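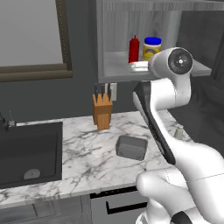
Ketchup lives in lots of kitchen cabinets, standing up in its red squeeze bottle.

Why Is Ketchup So Slow?

You tip the bottle. You wait. Nothing! Then – SPLAT – your fries are swimming in it. What is going on in there?

Water is a simple sort of liquid. Pour it and it runs. Ketchup is much fussier! It is full of tiny bits of tomato, all tangled up together like a pile of wet string. When the bottle sits still, the tangle holds tight and the ketchup acts almost like a solid.

Now give it a shake or a squeeze. The bits slide past each other, the tangle loosens, and suddenly the ketchup can flow. Scientists call this shear thinning. (Say it out loud, it's fun!) Moving it can make ketchup up to 1,000 times thinner!

Paint does the same trick. It slips off the brush easily, then stays put on the wall.

Try it! Put a blob of ketchup on one plate and a blob of honey on another. Tilt both plates and watch for 2 minutes. Which one creeps downhill first? Now stir both blobs and tilt again.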